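Rebane Gallery
Silver and Objects of Vertu

Silver table snuff box, maker's mark of Rernell, 1889 pattern

Of oblong form with rounded corners, the hinged lid engraved with a view of a harbor within a border of scrolling leaves. The sides are reeded and the interior is gilt. The base is engraved with the initials A.G. and the scratch number 522.

Length: 86 mm

Condition: Good. The hinge is firm and the engraving remains crisp -- light wear to the gilding is consistent with age. A small repair is visible inside the front edge.

Provenance: The Gomard collection; by descent to the present owner.

Catalog entry prepared by Hema Kartha. Requests for a full condition report should be addressed to Ajith Nair at the gallery.

Price: $1,519, including insured delivery within the United States. Items may be returned within 14 days of receipt.
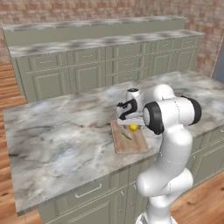 Boxes and Cases

Further snuff boxes, card cases and vinaigrettes are listed in this section.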